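Gultside Playhouse
Pre-opening safety walk-through, with comments
Production: Skoltlow (two acts, one intermission)
Date of walk-through: Thursday, May 5, 2022
Checked by: Laiba Lodhi, house manager
Second check: Valentina Montecinos, stage manager

Key: OK = no action. FIX = must be done before the first preview. WATCH = can open, recheck weekly.

1. Stage floor and trap

1.1 Deck boards level, no raised screws — OK
1.2 Trap cover locks from both sides — FIX
Comment: The lower latch catches only if you lift the cover first. Bolger has used this trap before and knows the trick, but the understudy doesn't. Replace the latch. Until then the trap stays closed and the Act One exit goes stage left.
1.3 Glow tape on stair edges and platform corners — FIX
Comment: Missing on the third step of the upstage unit. Old tape on the platform has gone gray and should be pulled up before new tape goes down.
1.4 Front edge of stage marked — OK

2. Overhead

2.1 Safety cables on all hung lights — OK
2.2 Batten loads posted at the rail — WATCH
Comment: Batten 4 now carries 516 pounds with the village backdrop and the two lanterns. That is under the posted limit of 1,000. If the director adds the third lantern, the card has to be rewritten and initialed before the batten moves.
2.3 Fly rail locks hold — OK
2.4 Catwalk clear, tools tethered — FIX
Comment: Two loose wrenches and a coffee can of bolts by the follow spot. The operator has been told.

3. Props and set dressing

3.1 Weapons locked up and signed for — OK
Comment: Both pistols are solid castings and cannot fire. They still get signed out each night and shown to the cast at fight call.
3.2 Breakaway bottles stored apart from real glass — FIX
Comment: They are on the same shelf in the prop room. Move the breakaways to the locked cabinet and label the door.
3.3 Food and drink used on stage made fresh for each performance — WATCH
Comment: Act Two has the whole dinner, so there is a lot of it. Allergy list is posted inside the prop room door. One cast member has a tree nut allergy and that should be in the stage manager's book too.
3.4 Furniture sound, no wobble — OK 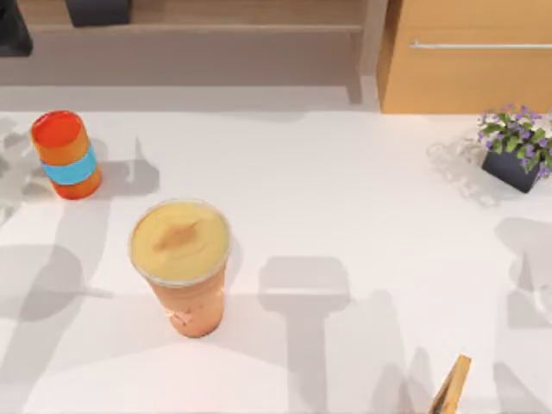
3.5 Fabric and drapes flame-treated, tags on file — FIX
Comment: We have tags for the main drape, legs and borders. There is no paperwork for the red curtains that came with the rental from Andunance. Valentina called them and they are sending it. If it isn't here by the first preview, the curtains come down and we play the scene without them.

4. Effects

4.1 Haze fluid matches machine — OK
4.2 Smoke detectors in haze mode only during performance — WATCH
Comment: The log has to show who switched the panel over and who switched it back. On two rehearsal nights there is a name in the first column and nothing in the second.
4.3 Strobe warning posted in lobby and printed in program — FIX
Comment: Lobby sign is up. The program proof does not have it. The cue runs during the storm at the end of Act One.
4.4 Open flame — not used. All candles are battery.

5. Backstage and dressing rooms

5.1 Crossover lit and clear — FIX
Comment: The costume rack blocks half the width. Two actors passed each other there during the quick change and one went into the wall. Rack moves to the loading side.
5.2 Extension cords off the floor or covered — OK
5.3 First aid kit stocked — OK
Comment: Ice packs replaced. Eye wash is good through July.
5.4 Irons and steamers on timers — OK

6. House and lobby

6.1 Exit signs lit on battery test — OK
6.2 Exit doors open freely, nothing stored in front — FIX
Comment: House right exit sticks at the top. It opens, but a small person would have to lean on it. Plane the door.
6.3 Aisle lights working — WATCH
Comment: Row K left is dim.
6.4 Handrails tight — OK
6.5 Wheelchair spaces match the seating chart — OK

7. Emergency plan

7.1 Ushers briefed on exits and meeting point — WATCH
Comment: Four of the six have done it. The other two come in on Saturday and will walk the route before doors.
7.2 Stop-show announcement at the calling desk — OK
Comment: New copy taped down. The old one still named the previous manager.
7.3 Evacuation drill with cast in costume — FIX
Comment: Not done yet. The hoop skirts are wide and I want to see them go through the stage left door before there is an audience in the building.

Recheck of all FIX items is at noon on the day of first preview. Both of us sign, or the house does not open. — L.L.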